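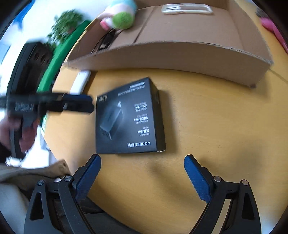 Do you keep the retail boxes for chargers, or am I just hoarding?

I'm clearing off our big wooden table in Jiranville and everything small is going into one shallow cardboard box. Plush toy, phone case, odds and ends. Then I got to the black UGREEN charger box, the 65W one, and stalled. I've got 35 of these little boxes in the closet (yes, I counted!) and every time I tell myself I'll need one someday — and I never do. Do I toss it, flatten it, or put it in with the rest? I'd love to hear what other people do before I lose the whole evening to this.

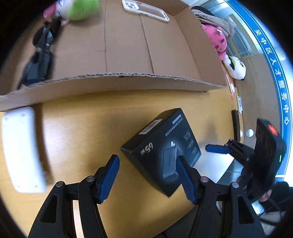
2 answers

Posted by pakonattic

I was exactly like this until we moved in September! What worked for me was keeping the box only while I could still return the thing, then cutting off whatever part has the model and serial number on it (if there is one) and dropping that in an envelope with the receipt. An envelope takes up no room at all. I'd also put anything with glossy lenses in a soft pouch before it goes in with the toys and phone cases, mine got scratched up riding loose next to a stapler. And if your carton has a rough torn rim like that, run some packing tape along the top. Cardboard crumbs get into plush and they do not come out easily, ask me about the bunny. Oh, and write on the side of the carton what's in it, I skipped that and opened 9 of them looking for one cable.

Posted by radard50

Toss it. I sold a charger once and the buyer didn't care about the box. Keep one if you want somewhere to put spare plugs I guess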